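Resteo 거실 정리 로봇 과제 중간 보고 (그리퍼 이상 건)

2023년 9월 4일

안녕하세요, Resteo 현장 담당입니다. 이번 보고는 원래 예정했던 성과 정리보다 고장 이야기가 훨씬 길어졌습니다. 좋은 소식만 담고 싶었는데 지난 기간은 그리퍼 한 놈이 거의 다 잡아먹었네요. Trikemix 쪽에서 예산 집행 내역과 같이 보신다고 하셔서, 돈이 들어간 부분도 되도록 솔직하게 적었습니다.

먼저 무슨 일이 있었는지

소파 위의 천을 집어서 옮기는 작업을 반복하던 중에 그리퍼가 닫힘 명령을 받고도 끝까지 닫히지 않는 일이 생겼습니다. 처음에는 수건이 두꺼워서 그런가 보다 하고 넘어갔어요. 그런데 얇은 티셔츠에서도 똑같이 멈추더라고요. 더 골치 아팠던 건 제어 화면에는 '파지 완료'라고 떴다는 점입니다. 로봇은 잡은 줄 알고 팔을 들어 올리는데 천은 쿠션 위에 그대로 있는 거죠.

기록을 다시 돌려 보니 전체 142회 시도 가운데 33회가 이런 식의 거짓 성공이었습니다. 제가 중간에 눈치를 챘으면 시도 횟수를 많이 아꼈을 텐데, 성공률 숫자가 그럴듯하게 나오니까 저도 깜빡 속았습니다. 이 부분은 제 불찰입니다. 지난번에 구두로 말씀드린 성공률은 취소해 주세요. 다시 계산한 값을 다음 보고에 넣겠습니다.

안전 쪽으로 걸리는 부분

물건을 못 집는 것까지는 괜찮은데, 한 번은 손가락이 덜 닫힌 상태로 쿠션을 누른 채 팔이 옆으로 움직였습니다. 비상정지를 눌러서 세웠고 다친 사람은 없습니다. 쿠션 커버에 눌린 자국이 조금 남았는데 찢어지지는 않았어요. 그래도 그 자리에 사람 손이 있었다면 얘기가 전혀 달라지니까, 그날 이후로 자동 연속 동작은 전부 꺼 두었습니다. 지금은 한 동작씩 사람이 확인하고 넘기는 방식으로만 돌립니다. 느려서 답답하긴 합니다!

원인은 두 가지로 보고 있습니다

하나는 구동부의 위치 센서입니다. 전원을 켜고 47분쯤 지나면 값이 밀리기 시작한다고 처음에 적어 두었는데, 로그를 다시 보니 정확히 47분에 첫 오차가 찍힌 건 한 번뿐이었고 나머지는 들쭉날쭉했습니다. 그래서 발열 때문이라고 단정하기는 아직 이릅니다. 부품사 Prelthorpe에 로그를 보냈고 답을 기다리는 중입니다.

다른 하나는 저희 소프트웨어입니다. 모터가 멈추면 무조건 '잡았다'고 판단하게 되어 있었어요. 뭔가에 걸려서 멈췄는지, 정말 천을 물어서 멈췄는지 구분을 안 했던 거죠. 이건 저희가 만든 Cù 모듈의 문제라 남 탓을 할 수가 없습니다. 모터 전류와 손가락 간격을 같이 보도록 고쳤고, 둘 중 하나라도 이상하면 팔을 들지 않고 그 자리에서 멈춥니다.

비용과 일정

교체용 손가락 4개와 센서 케이블을 새로 주문했습니다. 금액은 소모품 항목 안에서 해결되어 따로 증액을 요청드리지는 않습니다. 다만 거실 전체 정리 시연은 10월로 미루고 싶습니다. 억지로 맞추면 맞출 수야 있겠지만, 지금 상태로 손님들 앞에서 연속 동작을 켜는 건 제가 불안해서 못 하겠습니다. 일정 변경 승인을 부탁드립니다.

현재 작업 상태

시험 공간은 그대로 거실 세트를 쓰고 있고, 대상도 빨간색과 흰색이 섞인 천으로 계속 가고 있습니다. 연회색 쿠션 위에서 색이 확 구분되니까 인식 쪽 변수를 덜 걱정해도 되거든요. 손목 쪽에서 보면 벌어진 검은 손가락 두 개가 쿠션 바로 위에 오고, 천은 왼쪽과 오른쪽 끝에 하나씩 있습니다. 왼쪽 천은 쿠션 가장자리 밖으로 일부 늘어져 있는데, 이렇게 걸쳐진 모양이 거짓 성공이 제일 많이 나온 조건이라 다음 시험에서도 빼지 않을 생각입니다. 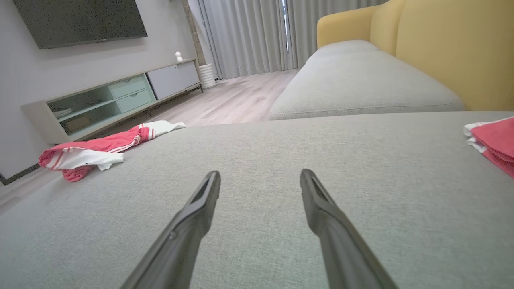
다음 보고 전까지 할 일

손가락과 케이블을 교체하고 나서 같은 조건으로 처음부터 다시 측정합니다. 예전 기록과 섞지 않고 따로 집계하겠습니다.

Prelthorpe 답변이 오면 원문 그대로 전달드리겠습니다. 혹시 답이 늦어지면 센서를 통째로 바꿔서 비교하는 쪽으로 먼저 진행할게요.

자동 연속 동작은 새 판정 방식이 검증될 때까지 켜지 않습니다. 다시 켜기 전에 시험 결과를 보내 드리고 확인을 받겠습니다.

비상정지 버튼 위치도 바꿉니다. 지금은 제어용 노트북 옆에만 있어서 반대편에 서 있으면 손이 안 닿아요. 무선 버튼을 하나 더 달고, 사용법은 시험 절차서 첫 장에 넣어 두겠습니다.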